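2 May 2019
By Aminu Ogunleye

Standari opened its robotics hall to the public on Thursday, giving residents, students and local employers their first look at the household assistance program it has run since February of last year. By the close of the day, 953 visitors had signed in at the front desk.

The hall occupies the ground floor of a former textile warehouse. Standari leases 4,000 square feet there for three test areas, a machine shop and a simulation room. The program is carried out with two partners. Plunard supplies the control software, and Magsi builds the virtual rooms in which each task is rehearsed before it is attempted on physical equipment.

Visitors were admitted in groups of 10 and began in the simulation room, where a large screen showed a two-armed robot working among household furniture. Staff operated the arms with a pair of hand controllers and explained how each movement was recorded. The rooms are changed often. Walls, floors, furniture and small objects are exchanged between sessions so that the software does not come to depend on one setting. 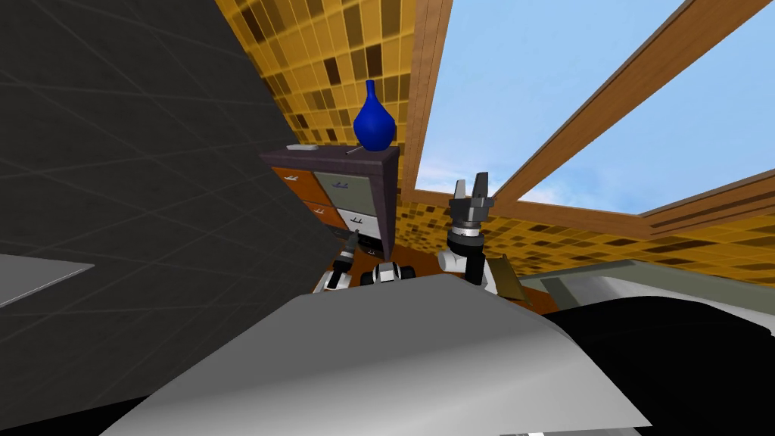 According to the program office, the library now holds 119 furnished rooms. Some are plain. Others combine finishes that few homeowners would choose, and several visitors asked why. Staff replied that a robot trained only in tidy white rooms performs poorly when it meets strong color or pattern, and that variety is cheaper to produce on a computer than in a building.

The tasks themselves are modest. A session may consist of lifting an object from a piece of furniture and setting it down again, or of opening a drawer and closing it. Operators are asked to work at a steady pace and to repeat a movement if the grip is poor. Failed attempts are kept in the record and marked as such, and the software teams at Plunard review them every two weeks.

Members of the public were invited to take the controllers for two minutes each. Many found the work harder than expected. The most common difficulty was judging depth, as the operator must decide from a flat screen how far the gripper is from the object it is meant to close on. Younger visitors generally adapted faster, although the best result of the morning was recorded by a retired dental technician.

The second part of the tour took place in the machine shop, where physical grippers were set out on benches with their covers removed. Engineers showed how finger pads are replaced and how the wrist joint is checked for wear. Groups then passed through one of the test areas, which is fitted out as a small apartment. No live demonstration was given there. Standari said that safety approval for operating the arms near unaccompanied visitors had been requested and was still under review.

The afternoon included a question period in the main hall. Several speakers raised the matter of employment, in particular among home care workers. Standari stated that the program is intended to support people who wish to remain in their own homes, and that it has no agreement with any care provider at present. A written summary of the questions and replies will be posted in the lobby and sent to those who left an address.

The household assistance program is funded through the end of next year. Trials in occupied homes have not been scheduled. A further open day is planned for the fall, and schools wishing to bring a class may apply to the visitor office in writing.

Related
Sundden to Expand Training Workshop for Machine Operators
Inside the Magsi Studio: Building Rooms for Robots
Plunard Names New Head of Software Testing
Letters: Automation and the Home

Contact the Editors | Copyright 2019. All rights reserved. | Back to top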